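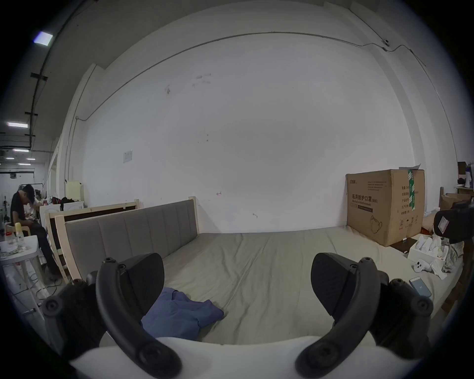

Setting up your Tanoli bedside heater timer

I wrote this section after fitting my own Tanoli in our spare room in Etstead, so it goes in the order I wish I'd done things (the Drarker leaflet starts at the wrong end!).

1. Turn the heater off at the wall and leave it for 3 minutes.
2. Clip the timer to its bracket until you hear a click. Mine needed a proper shove.
3. Turn the power back on and hold SET until the clock flashes.
4. Put in the time, then your first "on" period.

Note: if you get code 295, the clock hasn't saved. Go back to step 3. Code 477 is just the child lock, so hold both arrows to clear it.
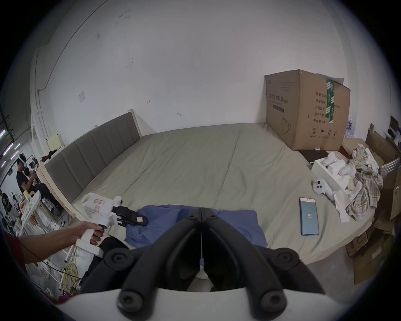 Now for where the bracket goes. I like it at sitting-up height, well away from curtains, and I'd look over the wall first for pipes or cables. With a thin conduit running up the wall and a light switch above the headboard, I'd keep the screws well clear of both. Lorna Jardine did hers with a cable detector and recommends it!

Caution: never drape clothes or bedding over the heater, even on the low setting.

5. Press TEST. The fan should run for up to 3 minutes and then stop.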